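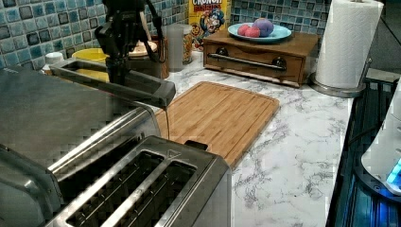 A two-slot toaster on a kitchen counter. Look inside the slots for the thin guide wires.

How a Toaster Makes Toast

By Joyce Nyanda

A toaster does one job. It heats the outside of a slice of bread until the surface dries out and turns brown. To do this it uses electricity, some special wire, a spring and a timer. This page explains each part and what it does.

Words in capital letters are explained in the word list at the end.

What toast is

Bread contains water, starch, a little sugar and some protein. When you heat the surface of a slice, the water near the outside leaves first. It turns into steam and drifts away. While the surface is still damp it cannot get much hotter than boiling water, so it stays pale.

Once the surface is dry, its temperature climbs. At around 300 degrees Fahrenheit, sugars and proteins begin to react with each other quickly. The reaction makes new substances that are brown and have a strong smell and taste. Scientists call this the MAILLARD REACTION (say "my-YARD"). The same reaction browns the crust of a loaf, the outside of a roast and the edges of a cookie.

If heating continues, the surface turns to carbon. Carbon is black and bitter. At that point the toast is burned, and no setting on the toaster will change it back.

The middle of the slice is protected by the outside. Bread is full of small air pockets, and air is a poor carrier of heat. This is why toast can be crisp on both faces and soft between them.

Where the heat comes from

Electric current flows easily through a thick copper wire, like the one inside a power cord. It flows less easily through the wire inside a toaster. That wire is usually made of an ALLOY called nichrome, a mixture that is mostly nickel and chromium. Nichrome resists the current. The energy that goes into pushing current through it comes out as heat.

In many toasters the nichrome is a flat ribbon wound back and forth across a sheet of mica. Mica is a mineral that splits into thin sheets. It does not burn, and it does not conduct electricity. The ribbon and its sheet together are called a HEATING ELEMENT. Each slot needs heat on both sides, so there is an element facing each side of the bread.

A working element glows orange. It gives off light that you can see and also INFRARED radiation, which you cannot see but can feel as warmth on your skin. Infrared travels in straight lines from the element to the bread. Most of the toasting is done this way. Warm air rising through the slot does part of the work too.

Nichrome was chosen because it can become very hot again and again without melting or rusting away. An iron wire would fail much sooner.

The guide wires

The thin wires you see when you look down into a slot are not the heating element. They are a guard. They form a narrow cage that keeps the bread upright and away from the hot ribbon.

The distance matters. If one face of a slice is closer to its element than the other, it will brown faster. In many toasters the guides on both sides move inward when the lever goes down, so that a thin slice and a thick slice are both held in the center of the slot.

The guide wires are thin for a reason. A wide bar would block the infrared and leave a wide pale stripe on the toast. Thin wires leave thin stripes. Check your next slice and you may find them.

Long slots and short slots

A short slot is made for one slice of sandwich bread. A long slot can take two slices side by side, or one long slice from the middle of an oval loaf. The elements beside a long slot must be long as well, and they must give even heat from end to end.

The lever, the spring and the magnet

Pushing the lever does three things.

First, it lowers a carriage. The carriage is a small metal shelf at the bottom of each slot, and the bread rests on it.

Second, it stretches a spring. The spring stores the energy of your push. It will use that energy later to lift the carriage.

Third, it closes a switch at the bottom. Current can now reach the heating elements.

Something has to hold the carriage down against the pull of the spring. In many modern toasters this is an ELECTROMAGNET. An electromagnet is a coil of wire that becomes magnetic only while current is flowing through it. A piece of iron or steel on the carriage is held by the coil. If the toaster is unplugged, the coil has no current and the lever will not stay down. You can push it, but it will come straight back up.

When the time is over, the timer cuts the current to the coil. The magnet lets go, the spring pulls the carriage up, and the switch opens. The elements lose power at the same moment and begin to cool.

How the toaster knows when to stop

It does not look at the bread. Most toasters simply measure time.

Older models used a BIMETAL STRIP, which is two different metals joined flat against each other. When metals are heated they get longer, but different metals get longer by different amounts. The strip therefore bends as it warms. When it has bent far enough, it trips a catch and the carriage rises.

Newer models usually have a small electronic circuit. Turning the browning control toward "dark" makes the circuit wait longer. The elements do not get hotter on a dark setting. They stay on for more time.

A timer cannot tell whether the bread is fresh, stale or frozen. Frozen bread must thaw before it can dry, and it must dry before it can brown. Many toasters have a separate button for this, which adds extra time.

Why the case is often metal

Stainless steel is steel with chromium mixed in. The chromium forms a very thin layer on the surface that keeps air and water from reaching the iron below, so the steel does not rust easily. It also stands up well to heat.

A brushed finish is made by rubbing the steel with something rough, always in the same direction. The tiny scratches spread out reflected light. Instead of a sharp mirror picture you see soft streaks.

Steel conducts heat, so the case can become hot during use. The top, around the slots, is usually the hottest part, because hot air rises out of the slots.

Crumbs

Every slice drops crumbs. They fall past the carriage to the bottom, where most toasters have a crumb tray that slides out. Crumbs left in a toaster dry out completely and can smoke or catch fire. An adult should unplug the toaster, let it cool and empty the tray regularly.

A cutting board with a groove around its edge helps with crumbs of another kind. Slice the loaf on the board and many of the loose crumbs stay inside the groove, where they are easy to tip into the trash.

Safety rules

Use a toaster only when an adult has said you may.
Never put a knife, fork or any other metal object into a slot. Parts inside may be carrying electricity.
If bread is stuck, get an adult. The toaster must be unplugged and cool before anyone reaches in.
Keep the toaster away from water, curtains and paper towels.
Do not put buttered bread in the slots. Melted butter can drip onto hot parts and burn.

Word list

ALLOY: a metal made by mixing two or more elements, at least one of which is a metal.
BIMETAL STRIP: two metals joined together that bend when heated.
ELECTROMAGNET: a coil that is magnetic only while current flows through it.
HEATING ELEMENT: the part that turns electrical energy into heat.
INFRARED: invisible radiation given off by warm and hot objects.
MAILLARD REACTION: the reaction between sugars and proteins that browns food.

Next in this series: How a Refrigerator Moves Heat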